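May, evening, kettle on

Picking this up where I left off, which was halfway through a sentence about shutter lag that I can no longer make sense of. I'll start again.

The question Ayanda brought in was a simple one. She'd been out by the harbour wall at Drirkley trying to get the ferry as it passed through the gap between the two beacons, and every time she pressed the button the ferry had already gone behind the right-hand one. Thirty tries over several afternoons and not one with the boat in the middle. She was quite cheerful about it, but she did want to know whether it was her or the camera, and I said I'd sit down with it properly and not just guess.

So, the set-up. I put the old Sidon compact on the heavy tripod and pointed it at the laptop, which was running Dimas's stopwatch page (big black digits, white background, very easy to read off afterwards). The idea is that you press the shutter when you see a round number come up, and then you look at what number the picture recorded. The difference is your own slowness plus the camera's slowness, all mixed together, and to separate them you do a second run where you already know when the number is coming and can get into the rhythm of it. It isn't a scientific instrument, and the screen only redraws so often, but for our purposes it does nicely.

First run, autofocus on, full press straight down from nothing. Average came out at 300 milliseconds late once I'd taken off my own share. I'd half expected worse. A few were much longer, and those were all ones where I heard the lens hunt in and out before it would fire.

Second run, half-press first, wait for the green light, then the full press. Average 70 milliseconds. That's a big change for something that costs nothing and has been in the front of the manual all along! I rang Ayanda straight away to tell her, and she said she'd been told about half-pressing years ago by her uncle and had thought it was a superstition.

Third run, manual focus set beforehand. Very nearly the same as the half-press, so close that I don't trust the difference, and I'm not going to write the figure down in case somebody takes it seriously.

Then I got interested in what Danang calls the cinema look, because he'd left a note in the front of this book asking whether the little camera could do it without buying anything. He means the wide, short shape with the soft colours, bluish in the shadows and warm on the skin. I do like it, though I've seen it laid on with a trowel. His note says to try it on plain subjects first and I think he's right. If you begin on a sunset you'll never know which part is the sunset and which part is you.

What I did, so that I can do it again:

- Cropped to the wide shape at the end, leaving plenty of room top and bottom when shooting
- Pulled the contrast down a little before touching any colour
- Moved the shadows towards blue by a small amount, looked away, came back, and took half of it off
- Left the highlights warm, and left them alone after that
- Saved it under a new name (I forgot this once last month and I'm still cross)

The looking away matters more than it sounds. I did one without getting up from the chair and by the end of it everything was the colour of a swimming pool, and I'd have sworn it was subtle.
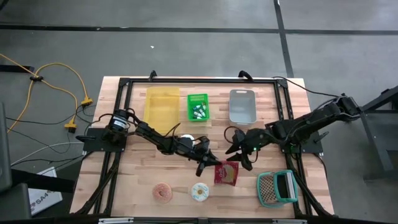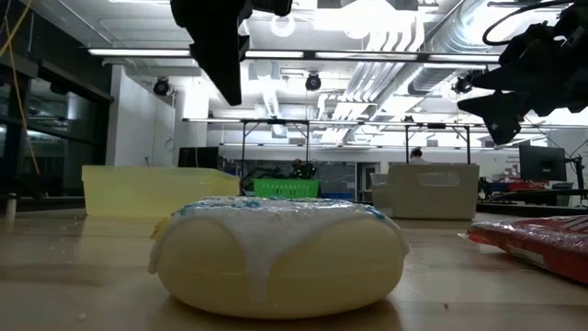
I tried the same recipe on four of Puspita's pictures from the Malabanan garden day, with her permission. The two taken under the big trees came out lovely. The one of the tea tent was hopeless, as the canvas had already put a green cast over everybody and my blue shadows made them look seasick. I went back and set the white balance off the tablecloth first, then did the rest, and it was better. It isn't good yet. I think I'd have to treat the faces separately, and that's more than I want to do for a picture of a tea tent, however nice the people in it.

The fourth I haven't finished. It's the one of her mother laughing with her hand up, and I'm a bit nervous of it. Puspita says that one's her favourite of the whole year and I don't want to hand it back looking like an advertisement for a bank.

A word on burst mode, which is what Anjani said we should have used on the ferry from the beginning. She's probably right, she generally is, but I wanted to understand the delay before drowning it in extra pictures. The Sidon takes a short burst and then sits there thinking while it writes everything to the card. If the boat arrives in the thinking, you've missed it just as surely as before. I tried it with the older card and again with the newer one and the wait was shorter with the newer, by 2 seconds when I timed it on the stopwatch page. Worth knowing before the summer. We might put a proper card in the lending bag, if there's any money left after the tripod feet.

The other thing about bursts is that you've then got to look through them all. I came home from the kite afternoon with far more than I could face, and it was ages before I'd picked out the good ones. I'm not against it, I only think that one well-timed press teaches you something and a handful of sprayed ones mostly teaches you to buy bigger cards — but there I go, Anjani, and I know you'll be writing in the margin.

(She has. It says "you'll still miss the boat". Fair enough.)

Plan for the ferry, then, for when Ayanda and I go down together:

1. Get there early enough to see one crossing without taking any pictures at all, and just watch how quickly it covers the gap.
2. Tripod on the flat stone by the steps, out of the wind.
3. Focus on the nearer beacon, lock it, and leave it alone.
4. Press when the bow is just short of the middle. With the focus locked the camera's share is tiny, so nearly all of the allowance is for the person pressing.
5. One short burst on the last crossing only, to keep the peace.

I've worked out how far the ferry would travel during the slow autofocus delay and it isn't much, surprisingly, when you think how badly she was missing it. That makes me wonder whether something else is going on as well. She uses the screen on the back and not the finder, and I have a feeling the screen itself runs a little behind, so that she's pressing for a boat that's already moved along. I should have thought of that at the start. To test it I'd need to have the camera looking at the stopwatch and then photograph both the stopwatch and the camera's own screen together with a second camera, and compare the two numbers. Danang has the Kustari, which would do, if he can be parted from it for an evening.

Colour notes, before I forget them. The kitchen bulb and the window light don't mix and never will, so anything shot in there after four o'clock wants one or the other and the blind down. The desk lamp is warmer than it looks. White card bounced from the left gave me a softer shadow than the tracing paper did, and the tracing paper went up in the air every time somebody opened the door.

Battery went flat towards the end, quite suddenly, from two bars to nothing. It's done that before. I've put it on charge and marked it with a bit of masking tape so that we can tell it from the other, and if it does it again I'll stop lending it out.

Dimas, if you're reading this, the stopwatch page is a marvel, but could the digits be made to stay on a little less long? On several of mine I can see two numbers laid one over the other and I've had to choose. I picked the fainter one each time on the grounds that it was the newer arrival, then changed my mind over supper and decided it might be the one fading away. I've put a cross beside those in the table so they can be left out if I'm wrong. And please show me again how to make it go full screen, I had the bookmarks along the top the whole time.

Still to do: the screen lag test, Puspita's fourth picture, a longer cable for the laptop. Ask Ayanda for the ferry timetable, the one on my fridge is the winter one.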